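# Ants come back every spring to my kitchen, what do I do wrong?

**Asmaa Hajji**, Sadlow, 5/19/25

Good evening to all. I live in an apartment on the ground floor, number 14, in an old building on Mackay Street. I moved in November and the winter was without any problem. Since the weather became warm I have small black ants in the kitchen. They come in a line from behind the stove, go along the wall under the window and arrive in the cupboard where I keep sugar, flour, cereal and the snacks of my children.

What I already did:

- I cleaned the cupboard completely with vinegar and water. They disappeared for two days.
- I bought a spray in the supermarket. It killed the ants I could see, but the next morning there was a new line, this time from the other side of the stove.
- I put cinnamon on the shelf because my aunt told me. Now I have ants and cinnamon.

I don't want to use strong poison because my younger son is two years old and he puts everything in his mouth. The owner of the apartment says that it is a question of cleaning and that he will not pay for a company. I called one company in Collport by myself and they asked 69 dollars only to come and look, and the treatment is extra.

My questions are these. Is it normal that they come back so fast? Must I throw away the food in the cupboard? And how do you store the food so that they can't enter?

Thank you in advance, and excuse my English please.

### Braulio Olvera

Boiling water in the nest. Finished.

If you can't find the nest, chalk on the floor, they don't cross it.

### Citlali Tapia

Hello Asmaa, your English is very clear. I had the same thing during three years in Plosmont, also on the ground floor, so I will write you what I learned. It is a little long.

**Why they come back.** The spray kills only the ants that walk outside. These are a small part of the colony, and the rest stays in the nest with the queen. I read once that a nest can have 2000 ants or many more, and from what I saw under our step I believe it. Also, many sprays push the ants to find another way, and I think it is what happened to you behind the stove. So yes, it is normal, and it doesn't mean that your kitchen is dirty. My mother-in-law didn't agree with this, but her kitchen had ants also.

**First, stop the spray near the place where you put bait.** The bait must be carried home by the ants. If it smells of spray or vinegar they will not touch it. I made this error the first year and I was cleaning the bait away every evening with my good sponge.

**The bait.** Buy the closed bait stations, the little flat boxes. The ants enter by small holes, eat, and take it to the nest. Closed is better than open, but with a child of two years it must still be where he can't reach, for example behind the stove if you can push it there with a broom handle, or on top of a cupboard if the line passes there. Read the label about children and keep the package, so you have the name of the product if something happens. In the first days you will see more ants than before. Leave them alone. In my case it took nine days until the line was gone.

**The entrance.** When there is no more traffic, look for the hole. Mine was where the gas pipe enters the wall, and there was a gap that I could put a pencil in. Silicone from the hardware store was enough. Don't close the hole before the bait has worked, they will go out through another place. I would write to the owner and ask him to do the closing, with a photo of the gap. Cracks in the wall are not "a question of cleaning".

**The food.** You don't need to throw away everything. Sealed packages with no hole are good, wipe them and put them back. Open flour or sugar with ants inside I throw away. Some people pass it through a sieve. I don't judge, but I can't do it.

For storage, glass jars with a rubber ring are the best for sugar, flour and honey. The jars with only a metal screw lid are not always tight, I have found ants in the thread of the lid. Cereal goes in a plastic box with clips on four sides. Bread we keep in the refrigerator in the warm months.

The children's snacks are easier if you buy them in small closed packets. An ordinary drawer is not tight against ants, so it is the packet that protects the food, and one packet with a little tear is sufficient to invite everybody. A little plastic cabinet is practical for this, with all the packets together in the bottom drawer, because you can pull it fully open and see everything in one look.

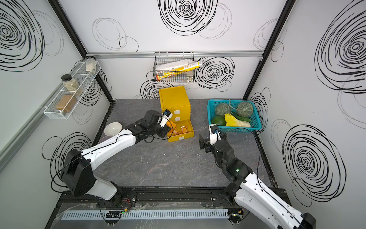
### Eusebio Condori

I agree with Citlali in almost everything. I only want to add some things.

Water is also important. In my kitchen they were not coming for the sugar, they were coming for a pipe under the sink that was dropping. After I changed the seal there were many less. Please put your hand under yours and see if it is wet.

Check also the plate of the cat or dog, if you have one. I put the plate inside a bigger plate with water, and the ants can't pass.

About the boiling water, please be careful. A neighbor of mine did it beside the wall of the house, burned his foot and killed a rose that was older than him. The ants moved one meter to the left. And the chalk did nothing for me.

For the company, ask if the price of the visit is taken off from the treatment. Mine did that, but only after I asked.

### Asmaa Hajji

Thank you Citlali and Eusebio. I looked under the sink and there is a small leak at the back, I didn't know it. I bought two bait boxes this morning and put them behind the stove. The cinnamon I have cleaned. I will write again when I know if it worked.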